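I've been fixing up old office desktops for a few years now, mostly towers that a company has retired and would otherwise pay somebody to haul off. I get a lot of the same questions about how I go through one when it lands on my bench, so I finally typed up my routine. It's long! Get a drink.

One thing before we start: this is a check-over and clean-out guide. I'm not building a gaming rig and I'm not overclocking anything. The goal is a plain, quiet computer that boots every time and can go to a kid or a grandparent or your own basement.

## What you'll want nearby

- A Phillips #2 screwdriver, and a #1 for the fussy little screws
- Canned air or a small electric blower
- A soft brush (mine is a 1-inch paintbrush from the hardware store)
- Isopropyl alcohol, 90% or better, and some lint-free wipes
- Thermal paste
- A wrist strap
- Painter's tape and a marker
- Something with compartments for screws, like an egg carton or a muffin tin

I keep my notes in Retamal, which is a little inventory program a friend of mine wrote, but a spiral notebook works just as well and never asks you to update it. Write down the model, what's installed, and anything weird. I'm on machine number 176 in mine and I still look back at the early ones when I run into the same board again.

## Step 1: Unplug it and drain it

Shut it down, flip the switch on the back if there is one, and pull the power cord. Then hold the power button in for 12 seconds. You'll sometimes see a fan twitch or a light blink as the last of the charge goes. I used to skip this when I was in a hurry, and then one night I heard a spark I didn't like, so now I do it every single time.

Take off everything else on the back too. Monitor, network cable, the tiny wireless dongle you're going to forget about and snap off. (Ask me how I know. Twice.)

## Step 2: Lay it down and get the side off

Put the tower on its side with the removable panel facing up. On most office machines there's a latch or a pair of thumbscrews toward the back, and the panel slides an inch or so and lifts away. If it won't budge, look for a padlock loop or a screw hiding under a sticker before you start prying.
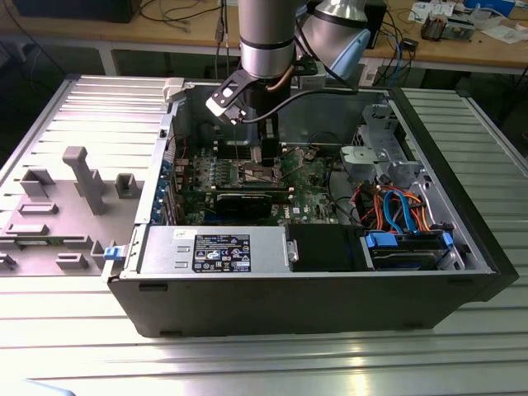 My favorite thing about business towers is how much of the work you can do without tools. The companies that bought these by the truckload wanted their tech people in and out fast, so the manufacturers got in the habit of coloring the parts you're meant to touch. On this one it's blue: there's a blue release latch low on the left edge of the case, and the tabs along the row of expansion slot covers are blue too. Start by hunting for those. If a piece is stubborn and there's a colored tab anywhere near it, try the tab first, and only reach for the screwdriver after that. I've seen green and purple used on other makes, and it's the same idea.

Now take a bunch of pictures with your phone. Get the whole inside, then get each corner, then get every connector up close. Cables love to look obvious until they're all unplugged. I wrap a bit of painter's tape around anything I'm going to disconnect and write where it came from, like "drive 1" or "front panel."

## Step 3: Put on the strap and look before you touch

Clip your wrist strap to bare metal on the case. Painted metal won't do much for you, so find a screw hole or an unpainted edge.

Then just look around for a minute. What I'm checking for:

- Capacitors with domed or crusty tops
- Brown or scorched patches on the board
- Loose screws rolling around (they can short things out, so fish them all out)
- Cables rubbing on a fan
- Cards that have crept up out of their slots in shipping

Graphics cards are the big one for creeping. They're heavy and they get jostled. I push gently along the top edge and see if there's any give. A card that's halfway out will get you a black screen and an hour of wasted detective work.

## Step 4: Pull the big stuff

I take out the graphics card first. Undo whatever holds its bracket at the back, unplug any power lead that goes to it, and then press the little clip at the end of the slot while you lift. Lift it straight. If you feel like you need to rock it hard, stop and check the clip again, it's nearly always the clip.

Next the drives. Unplug the data cable and the power cable from each one, and hold the plug itself instead of yanking on the wire. SATA plugs with a metal spring have to be squeezed. The ones without a spring just pull. Slide the tray out, set the drive on something soft, and put a piece of tape on it with the machine's name.

Please wipe drives properly before you pass a computer on to anybody. I run the old ones through Driltden overnight and don't plan on using them for anything until it's done. If a drive has a lot of hours or makes any kind of clicking noise, I retire it and put in a cheap solid-state one.

The power supply can usually stay put. Never open one up, even unplugged. They hold a charge and it isn't a fun one. Read the label, write down the wattage, and blow the dust out through the vents from the outside.

## Step 5: Dust

Take the whole thing outside if you can! I did my first ten or so in the spare bedroom and the carpet was never the same.

Hold each fan still with a finger while you blow air on it. Spinning them up with compressed air can wear out the bearings, and it makes a horrible noise besides. Use short bursts, keep the can upright, and work from the top of the case down so you're not re-dusting what you've already done. Then go around with the paintbrush and loosen whatever's stuck on fins and in corners, and give it one more pass of air.

For greasy grime (kitchens, workshops, anybody who smoked near it) I use a wipe with a little alcohol on the metal parts of the case. Keep it damp, not dripping.

## Step 6: Memory

This is where half of my "dead" computers come back to life. Old memory sticks that have sat in the same slot for years can get just enough grime on the contacts to cause beeps, freezes, or nothing at all.

Push the latches at the ends of the slot outward and the stick pops up. Some boards only have a moving latch on one end, so look before you force the other. Hold the stick by its edges. Wipe the gold contacts with alcohol, let them dry, and blow out the slot.

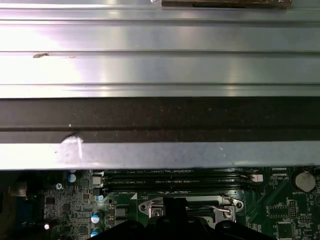 Then reseat one stick by itself, in whichever slot the manual calls the first one. Line up the notch, press down evenly with both thumbs, and listen for the click. If the machine boots with one, power it all the way down, add the next, and try again. It's slow going but you'll know exactly which stick or which slot is the troublemaker. When they're all in, I let Taster run on them for a few hours. It's the memory checker I've settled on, and any error whatsoever means that stick goes in the recycling tub.

## Step 7: The processor and its paste

You don't always have to do this one. If the computer runs cool and quiet under load, leave it be. If the fan screams the second you open a browser, the paste is probably dried out.

Warm the machine up for ten minutes first so the paste softens, then shut it down and do the unplug-and-drain thing all over again. Loosen the cooler screws a bit at a time, going corner to corner. Twist gently before you lift. I can't stress the twist enough, because on some sockets a stuck cooler will bring the processor right along with it and you can bend pins.

Clean both surfaces with alcohol until the wipe comes away clean. Put a pea-sized dot of fresh paste in the middle, set the cooler straight down, and tighten it corner to corner again. You don't need to spread the paste around, the pressure takes care of that. If you lift the cooler back off for any reason, wipe and start over with a new dot.

I only open the socket lever if I'm swapping the processor. There's nothing in there that needs cleaning, and the contacts are so easy to wreck.

## Step 8: Back together

Go in reverse. Drives, cables, graphics card, and check everything against your phone pictures. Tuck the cables away from the fans. I leave the side off for the first boot so I can see that every fan is turning.

Go into the setup screen and check that all of the memory shows up, that the drives are listed, and that the clock is right. If the clock is years off, replace the coin battery, which is a CR2032 in nearly everything I've worked on.

Then side panel on, and let it run for an evening doing something boring. I play a long video on a loop. If it's still going at bedtime I call it good.

## A few things people write in about

**It powers on and shuts right off.** Check the processor power plug, the small square one up near the socket. It's easy to forget.

**No picture, but the fans run.** Make sure the monitor is plugged into the graphics card and not the board. Then reseat the memory. Then reseat the card.

**Can I use a vacuum?** I don't. They build up static, and I've lost a jumper up the hose.

**Where do you get slot covers and drive trays?** Flasonura has bins of them, sorted by make. Bring the old one along to match it up, and check the screw holes before you pay.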